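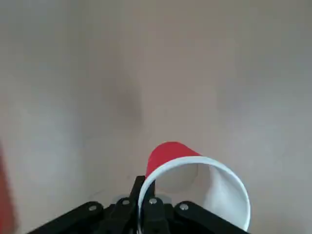 The gripper closed on the rim of a red cup, from the camera at the wrist.

Last updated: October

Elfriede Wegener keeps her hex keys in an old pencil tin, and she had the lid off before I had found a chair. She has looked after the small arm at Skamholm since it was bolted to its table, and she talks about it the way my aunt used to talk about her sewing machine, with great fondness and a fair number of complaints.

"Everybody wants to hear about the software," she told me, pouring us both coffee. "I'm happy to talk about the software! But most mornings I'm looking at screws."

There are four she means in particular, the silver ones along the top of the gripper, where the camera can see them. She checks each with a short key and a light hand. "It's plastic they go into, you see, so you stop when it's snug. I didn't stop once, my first winter, and we waited 13 days for a new housing from Drondano. I have never been so popular."

After the screws come the fingers. She wipes them down, opens and closes them 50 times with nothing between them, and listens. A dry linkage has a little tick to it, she says, and she did an impression of the tick for me that I can't put into print. If she hears it, the linkage arms come off and get cleaned, and lunch is late.

Then she brings out a plastic cup. The arm takes it by the wall, close to the mouth, with one finger inside and one out, and Elfriede leans over to watch how the jaws meet the rim.

"A cup is a wonderful teacher," she said. "The wall is so thin. A block will forgive you nearly anything, but if one finger sits a hair behind the other, the cup starts to turn as you squeeze, and then I know where my afternoon is going."

She likes to do this with the cup on its side, a habit she picked up from the people at Nishimura when she trained there. She writes the closing force in a notebook each time, and the notebook is on page 133. I asked whether she ever looks back through it. "Oh, constantly. Page 8 is when I changed the finger pads and everything went strange for a week. I read that one when I'm feeling too clever."

A second arm is due to arrive from the Florkcombe workshop, and she has already cleared a shelf for its spares. She has also bought another pencil tin, a blue one, so the keys won't get mixed up.

Contact us | Copyright Skamholm | Back to top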